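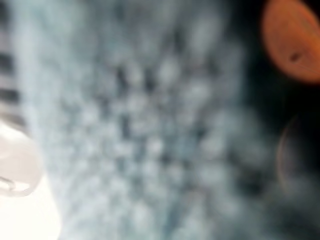
Residents of Prellura who wrote in during the comment period said the new district boundaries would leave them farther from a permit counter than they are now, and asked that the old office stay open at least two mornings a week.

The request was entered into the record but did not change the draft. Under the plan approved by the regional council, the administrative districts of Lellel and Zernel will merge in March, and their separate permit, records and licensing offices will be folded into a single service center in Sartori. Prellura, now served from Zernel, will be assigned to the same center.

The merger reduces the number of offices handling routine filings in the two districts from 8 to 3. The remaining locations are the Sartori center, a records annex in Lellel and a payment window in Zernel. The annex will hold land and civil records dated before the merger. Certified copies can be ordered at any of the three and collected where they were ordered.

The two districts have a combined staff of 216. The plan eliminates 92 positions through retirement and transfer, with no layoffs in the first year. Transfers will be offered by grade, then by length of service. Employees who decline a transfer keep their current grade until their post is closed.

Fee schedules differ between the districts and will be aligned in two steps. Business license renewals move to the Zernel schedule on the merger date. Building permits stay on the schedule of the district where the parcel is located until the next budget is adopted. Applications filed before the merger will be processed under the rules in force on the filing date, including those still waiting for an inspection.

Parcel numbers will not change. Lellel case files will receive a new prefix, and the old numbers will remain searchable in the registry.

On the question of distance, the council's written response refers to a mobile counter that will stop in any town from which more than 2,000 filings were received in the previous year. Prellura falls below that level. The response states that the threshold will be reviewed after the first full year and that towns under it may apply for a scheduled stop if they provide a room with a network connection.

Notices listing the new office for each address will be mailed with the next property tax statement. Office hours at the Sartori center have not been set.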